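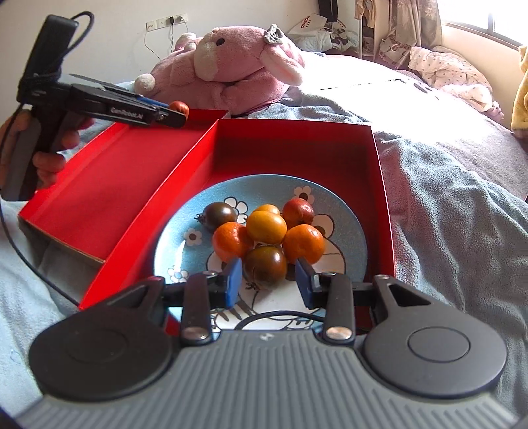
Right gripper over the plate, dark tomato between the pads. Left one has the small red-orange tomato.

July, 4:40 pm. Carroll handheld set, fruit sorting.

Eetu Toivonen wants to report that the Varnasis policy "generalizes to new produce" after training on 804 demos. I don't buy it yet. 17 held-out trials, 2 failures, and every one used the same blue plate in the same red box. So what's new, the fruit or just the order we put it in?

Dark tomatoes and mandarins differ enough in color that a dumb color rule might score as well. Nobody has run that baseline. I also don't trust the width readings on soft fruit; Skandham's log disagrees with ours and I can't say whose is off.

To do: different plate, all one color, rerun the 17. No claim goes in the draft before then.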